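Revised January 4, 2018. Replaces the September version of these notes.

## Week 3: Colour contrast and colour vision

Readings are in the course pack, pp. 30 to 41. The Waretti chapter is optional.

**Terms to know**

- *Hue*: the quality we name as red, green, blue and so on
- *Lightness*: how light or dark a surface looks next to a white one
- *Saturation*: how far a colour is from a grey of the same lightness

The retina has three types of cone. Their responses are compared in opponent pairs – red against green, blue against yellow – and a separate channel carries lightness. Most fine detail comes through the lightness channel, so text in a strong hue can still be hard to read if its lightness is close to the background's.

Red-green deficiency is the most common inherited form and affects more men than women. John Dalton described his own case in the 1790s; he had noticed in 1792 that a geranium changed colour for him by candlelight.
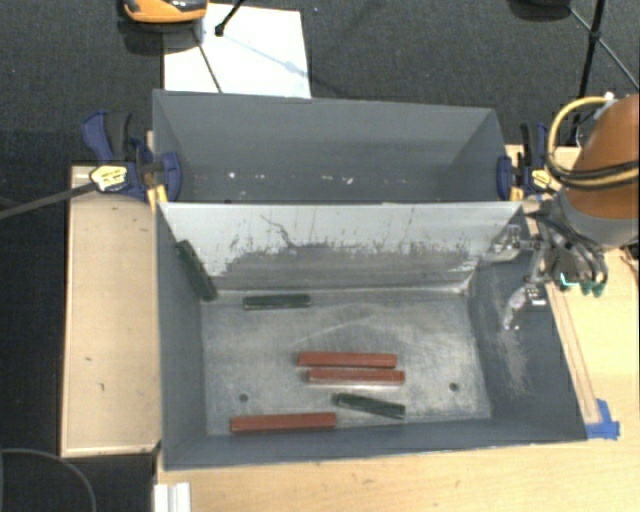 Simultaneous contrast is the shift in a colour's appearance caused by its surroundings. A neutral grey tends to look slightly greenish beside red and slightly pinkish beside green. Red bars and dark green bars in a grey bin put both pairings against one neutral. Convert a copy to greyscale and note which differences survive.

**For next class**

1. Read Chia-hao Yu's handout on lightness scales.
2. Write 800 words on one map or sign that relies on hue alone. Bring a printed copy.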